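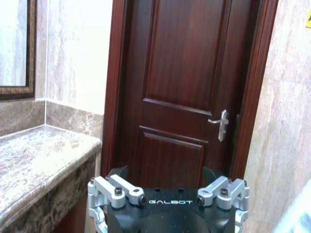
Paneled door and casings in dark reddish-brown wood, with a silver lever handle.

Hi, I'm Rokeya Navaratnam, and I run Zuster, a little door shop in Givanville. I got into this by accident! I bought a house with a bathroom door that had been painted so many times you couldn't find the panels anymore, and I spent most of an August scraping it in the driveway. Then my neighbor asked if I'd do hers. Then her sister.

These days there are 2 of us (me and Dreren, my cousin, who does all the hanging and most of the heavy lifting) and we work on interior doors, the trim around them, and the hardware. Old or new, we don't mind. I'm a sucker for raised moldings and a deep red finish, and I could talk about backplates all afternoon – the long ornamental kind with a pointed top especially. Levers are easier than knobs if your hands are full or sore, so I'll probably bring that up when we talk.

We've done about 400 doors so far, a lot of them in the old Weerasinghe apartments, where every single opening is a slightly different size. Good practice!

The shop is at 161 Mill Street, around back by the loading dock. We open at 10 in the morning. Bring your old handle along if you want it matched, and measure the thickness of the door too, please, people always forget that one. Coffee's usually on.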